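Clakbridge open day – progress report for September

Hi Beatrice,

You asked for something shorter than last quarter's effort, so I'll stick to the open day and put the budget lines in the usual spreadsheet. The Sunday session went ahead at the Clakbridge workshop, doors at 10 am, and we had 829 people through by closing. I'd told you to expect a few hundred, so we ran out of programmes before lunch and Naomi Simiyu spent a good part of the morning at the photocopier. We also ran out of sausages, but that's coming out of my pocket and not the grant!

The arm got the biggest crowd, as you'd guess. Your money paid for the bench refit and for Musyoka Biwott's hours on the sorting program, and both were on show. We'd planned 17 short demonstrations, starting with the simple one (pick up a block, put it down somewhere else) and working up to grouping by colour. We got through all of them except the last four, which I cancelled when the queue for the hands-on table started blocking the fire door. Families who missed out were offered a spot at the October evening and most of them put their names down.

A few things went wrong and you should hear them from me. The screen that was meant to show what the program was "thinking" froze early on and we never got it back properly, so Musyoka talked people through it by voice, which I reckon worked better for the younger kids anyway. Khokhar were late with the replacement barriers and we made do with rope. And I badly underestimated parking – the neighbours have had an apology and a tin of biscuits each.

For the colour program we kept to small blocks on the wooden board, in yellow, red, blue and green. The cylinders and stars mixed in with the plainer shapes meant that pieces of one colour didn't all have to be picked up the same way, and that's the part Musyoka has been working on since winter.
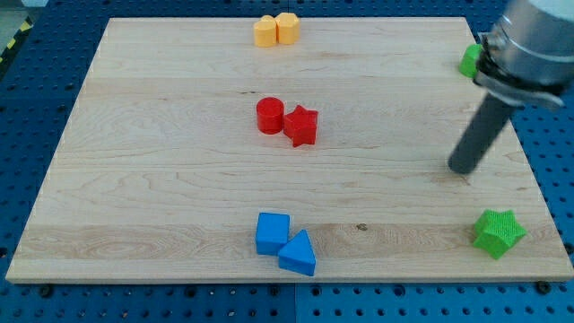
Gladys Cabrera wrote to us afterwards that her students had argued all the way home about whether the arm should sort by shape or by colour, and could we please let visitors choose next time, because watching a set routine gets a bit flat after the third go. Fair point. Musyoka thinks a simple choice of two buttons is doable by the next open day, and I've pencilled it in without asking for more money.

Still to do before the end of the grant period: the school visit to Nerkley, the safety write-up (Mutua Muriithi has the draft) and a proper booking system so I'm not running the queue off a clipboard. I'd also like to talk to you about moving the leftover printing money across to transport for Nerkley, as the bus quote came in higher than I'd hoped. Could you let me know by Friday if that needs a form?

Cheers, and thanks again for backing this one.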